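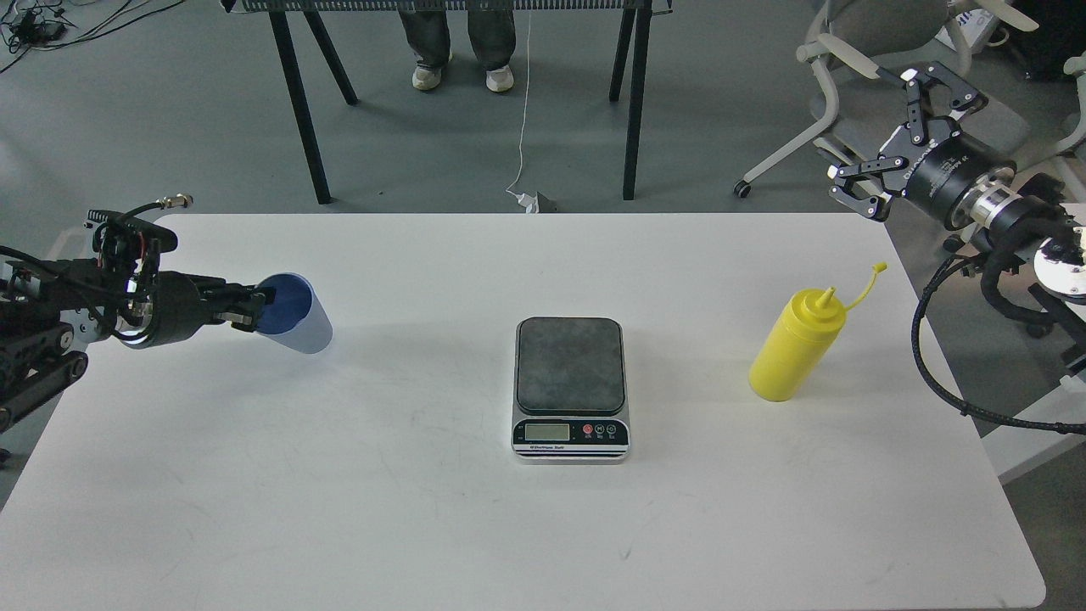 Careers / Production and Automation

Cell Operator, Two-Arm Portioning Station
Hodico, Plurnbridge site
Full time, day shift
Posted Jun 22, 2018

Hodico portions and packs sauces and dry mixes for restaurant customers. Since May, part of the weighing work at Plurnbridge has been moving from hand benches to two-arm stations. The arms pick up cups and bottles, place them on a scale, and return them to the table. This posting covers one operator position on the Nagano line.

What changes from the bench job

Bench staff fill and weigh every cup by hand. The cell operator sets up the table, starts the program, checks weights, and takes over when a grip fails. Lifting and repeated wrist motion go down. Time spent on records, fault codes, and cleaning goes up. Standing time stays the same.

Bench employees who move to a cell keep their pay grade and seniority. Current employees may apply through their shift lead and do not need to submit a resume.

Duties

Place tumblers, squeeze bottles, and scale at their set positions before each run.
Check the scale with the 200 g weight at start of shift and after any move.
Watch the grippers for slips at the cup rim, and stop the cell if a cup tilts past the limit on the setup card.
Re-teach pick points when a container type changes — training provided.
Inspect cables and gripper fingers, and report wear to maintenance.
Log stops and rejected weights in Cirunari, our production record system.

Requirements

High school diploma or equivalent
One year in food packing, lab work, or light assembly
Able to lift 50 pounds
Able to read a digital scale and enter figures without help
No programming experience required

Training and hours

Training is 40 hours, paid at full rate, and includes lockout procedure. Operators work alone at the cell after sign-off — a maintenance technician is on call for all shifts.

Pay

Starting pay is $675 per week. Health coverage begins on the first day of the month after hire.

To apply

Use the form on this page or leave a paper application at the Plurnbridge front desk. Quote "Nagano line operator."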